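Speaker notes – office keyboards, what we buy and how we lay out a desk
Valentin Dinu, Nutari desk support

Start with the number. We have 1,043 desks across Prarwood and Omholm, and last year 147 keyboards were replaced. Of those, 116 had nothing wrong beyond dirt. Let that sit before moving on.

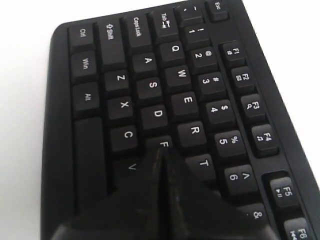 Cleaning comes next. Unplug it, turn it over, tap the back, then use a soft brush along the rows. Spray goes on the cloth and never on the keys. If a key has to come off, take a picture first so the legends go back where they were.

Ask who in the room uses the number pad every day. Usually it's finance and a few from the warehouse.

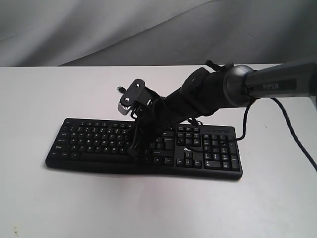 Width is the complaint we hear most at Prarwood. People want the mouse closer and the number pad pushes it out. On a full-size board like this one, the arrows and the six navigation keys sit between the letters and the pad, so the mouse ends up a long way right. Line up the letter block with the screen – not the whole board – and the reach gets shorter.

Pause for questions. Skip the wrist rest slide if we are past 10:30.
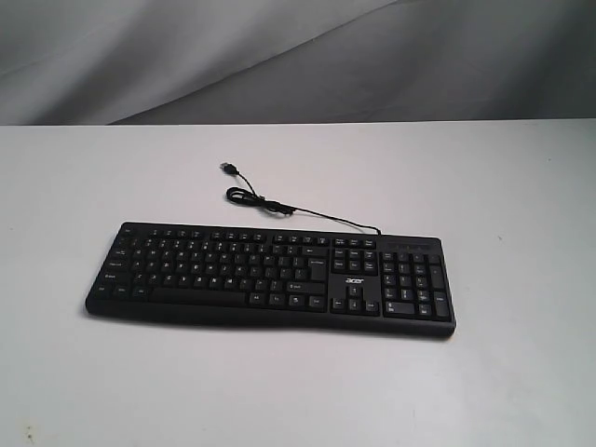

We stay with wired boards for shared desks. No batteries, no pairing, and they don't wander off to meeting rooms. The Acer on the slide has a slim ledge along the front, and people ask if that replaces a wrist rest. My answer is no. Mention the Ardeleanu order here, two boxes still to come.

Last slide, then hand out the cleaning sheet. 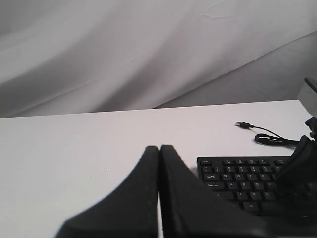

Omholm, March

Next session covers mice and monitor arms. Send desk numbers to me by Friday if you want a visit.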